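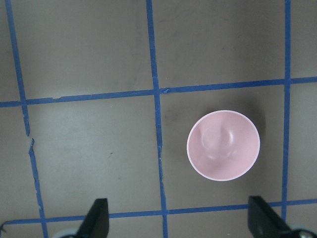
## 5. What went wrong with the bowl

I'd planned for this section to be a short paragraph. Most of our trouble in the Cultitness trials was the ordinary kind (a grasp slips, the apple rolls, the episode times out), and I figured I could put all of it in a table and move on. Then we started going through the force logs and found that the right arm had been pushing a bowl into the table, hard, and that our software had been marking some of those episodes as successes. So the section got longer.

### 5.1 The numbers first

We ran 571 episodes of the plate-and-bowl task with the final policy. In 24 of them the arm controller tripped its contact limit, which we had set at 30 newtons of upward force at the wrist. I had expected those trips to be spread over all the objects, maybe with a few extra for the plate because it's so flat. They weren't spread out at all: 18 of them happened with the gripper over the bowl.

A trip by itself isn't a disaster. The arm freezes, the brakes come on, somebody clears it from the console and you start over. What bothered me was the shape of the force curves right before the trip. When a finger clips a rim from the side, you see a quick spike, and the arm is usually already sliding off. In the bowl trips the force climbed steadily, over most of a second, with the arm still heading down as if it had plenty of room left. It didn't think it had hit anything. It thought it hadn't gotten there yet.

We also had one crack. A bowl split from the rim down to the foot late one afternoon in January, and a chip flew far enough that I found it on the floor by the door. No one was hurt, everyone was behind the line, but that was the moment when Trevor Fraser and I agreed to stop running until we understood it. We were down for the rest of that week, and I'm glad we were!

### 5.2 The ring in the bottom of the bowl

My first guess was calibration. It's always my first guess, and I spent a day and a half on it (checker board, touch-off, the whole routine) and got nothing. The camera on the wrist agreed with the arm to within a millimeter or so everywhere I tested it. Then Trevor plotted the estimated table height next to the true one, episode by episode, and the bowl episodes jumped out. With the plate, the estimate sat where it should. With the bowl, whenever the wrist was nearly straight above it, the estimate dropped.

The bowls we use have a raised circle molded into the floor, where the base ring shows through from underneath. Seen from the wrist during the last part of the approach, you get two circles, one inside the other, both with bright edges and smooth pink in between. Our height estimator had been fitted mostly on slanted views, and in those the inner circle is squashed or hidden by the near wall. From straight overhead it comes through clearly, and the estimator read it as a second, smaller rim much farther away. If the little circle is a rim, and you believe all rims are the same size, then that rim must be a long way down. The estimator split the difference between the two, and the planner was told it had a few more centimeters of travel than it did.

We checked this in the dumbest way we could think of, by dropping a disk of pink paper into the bowl to cover the circle. The estimate snapped back to the right height. Take the disk out, and it dropped again. We did that until we were bored with it and it never failed to reproduce, so I'm confident about the cause, even though I can't say much about how it would look with some other bowl or under other lights. A bowl with a plain floor from the kitchen down the hall gave us no trouble, but that's one bowl.

There's a second piece that I think made the first one worse. The planner is supposed to cross-check its height against the tape grid. The grid is only painter's tape, put down by hand, and we use it mainly for setting objects out the same way from one episode to the next. Flelar, the motion layer we run, has an option to look for long straight lines on the work surface and fit a plane to them. It had been turned on early in the project and I'd forgotten about it. Our lines are not very straight! They wobble, they have torn ends and little gaps, and there are places where two pieces meet with a step between them. The line finder needs several long segments before it will commit to a plane, and up close it usually couldn't find enough, so it handed back "no opinion." Fair enough. But the planner took "no opinion" as "no objection," and went ahead with whatever the circle estimate said.

That one is on me. I wrote the glue code between the two, and a missing value should have stopped the descent. In the version we ran, it quietly counted as agreement.

### 5.3 Why the success score hid it

The episodes that tripped the limit were easy to find once we went looking. The ones just under the limit were sneakier. The task is to pick up the apple from the plate and put it in the bowl, and the scorer looks only at the end state: apple in bowl, bowl upright, gripper clear. An arm that squashes the apple against the floor of the bowl at just under the limit, lets go and backs off gets full marks.

And it did get full marks, more than once. I went back through the force logs for the episodes scored as clean and a good handful of them had the same slow climb. Our apples had been looking pretty beat up by the end of a session, and I'd put that down to the fingers. Some of it surely was the fingers. But I now think we were looking at evidence of the fault every single day and tossing it in the trash with the old fruit.

The setup has both arms working over one table, with the plate and apple toward the middle, the bowl on the right half, and a large cooker-like appliance along the left edge that belongs to a different task and stays put. Figure 6 gives the general layout, with both grippers open over the table and the bowl still empty. I'm including it mostly so that readers can judge how little clearance there is between objects once the two arms come down together.
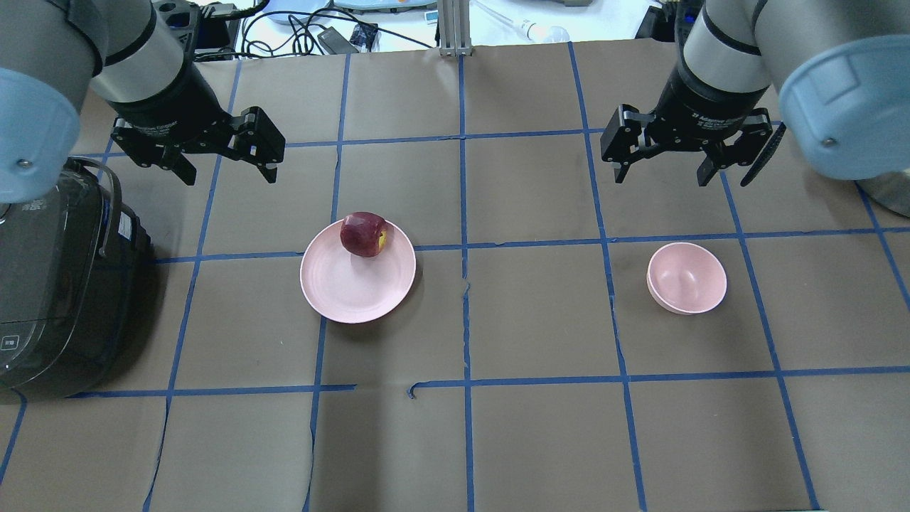

The crowding matters because of what the left arm does during a trip. When the right arm hits its limit, it freezes where it is. The left arm, in the version we ran, did not freeze. It finished its current motion and then waited. I had a reason for this at the time: I didn't want a sudden stop with an object in the other gripper. But it means that for up to a couple of seconds after a fault you have one arm locked in place, pressing on something that may be about to break, and the other one still moving next to it. We never had the arms touch. We did have one trip where the left gripper swung past the stopped right one closer than I'd care to see again, and the operator's hand was already on its way to the console. From the log, the operator hit the stop after the left arm had come to rest by itself, so the stop button played no part in how that ended.

### 5.4 What we changed

The fix for the height problem is small. We added straight-down views of the bowl to the estimator's fitting set, and we made the circle finder drop any circle that sits fully inside another one on the same object. I'm a little uneasy about that second rule. It will do the wrong thing if somebody nests a small bowl in a bigger one, and the Robichaud cell (our sister setup across the hall) does exactly that in its stacking task. They're keeping the old finder for now and leaning on the height check.

The glue code now treats a missing plane as a failed check. If Flelar has no opinion, the arm stops its descent at a safe height, backs up, and looks again from a slant. If it still can't get a plane, the episode ends and is scored as a failure. This costs us time. It also costs us score, and I'd ask readers to keep that in mind when comparing the earlier tables with the ones in Section 6, where the success rate goes down a bit and the system is better.

We did not replace the tape. Trevor wanted printed lines, and he has a point, but I'd like the check to survive a messy table, and a perfect grid would let me forget about it all over again. We still argue about this.

For the two-arm problem, a trip on either side now ramps both arms to a stop together. The ramp is gentle enough that neither gripper has dropped anything in testing. The scorer now reads the force log too, and any episode with a sustained push in the descent is flagged, whatever the final state looks like. Flagged episodes go into a separate column. I didn't want to fold them into the failures, as the apple did end up in the bowl, and people using our earlier numbers need to be able to line the two up.

### 5.5 Loose ends

I don't have a good answer for the force limit. We set it high at the start because the Ukwood mounts we bolted the arms to have some flex in them, and a lower limit tripped on ordinary fast moves. A limit that changes with the phase of the motion (loose while traveling, tight while coming down) would probably have caught every one of these cases early. We've tried it on the right arm only, for a few short sessions, and it looks fine, but the runs in this paper don't use it.

I also can't rule out that the same mistake happens with the plate, more weakly. Its rim is shallow and its inside is flat, so there's no inner circle to fool the finder, and none of the plate logs show the slow climb. The apple itself is another matter. Set near the edge of the plate, it sometimes produced a circle of its own, and in a few episodes the estimate twitched for a frame or two before settling. We haven't seen a bad descent come from that. The logs for those episodes are in the supplement, along with the force traces for all the bowl trips and the code from before and after the change.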